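Drying Time of Household Fabrics at Room Temperature

Shanthi Khan

3 min read

1. Purpose

The project compared how fast cotton, polyester and a cotton-polyester blend lose water indoors without forced air. The question came from the Barua residence hall, where the dryers were out of service for most of September.

2. Method

Swatches were cut to equal area, soaked in 600 mL of tap water and hung from a rack until dripping stopped. Each swatch was weighed on a Redow kitchen scale every half hour for nine hours. A fabric was counted as dry when two readings in a row matched its starting weight. Every fabric was run three times. The window stayed closed and the rack was not moved between runs.

3. Results

Polyester dried first in all three runs. The blend came next. Cotton held the most water at the start and was still above its starting weight at the last reading in two runs. Folded cotton, tested once, lost weight more slowly than the same cloth hung flat.

4. Limits

Humidity was not recorded. The scale reads to the nearest gram, so small changes near the end of a run were lost. Dye color was not controlled, and weave was judged by eye.

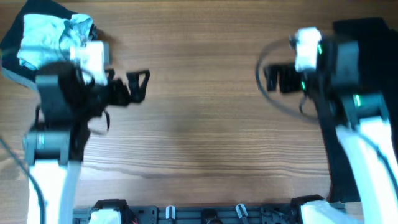 Figure 1. Dark and light blue cloth, folded, and a black cloth item on a wooden tabletop.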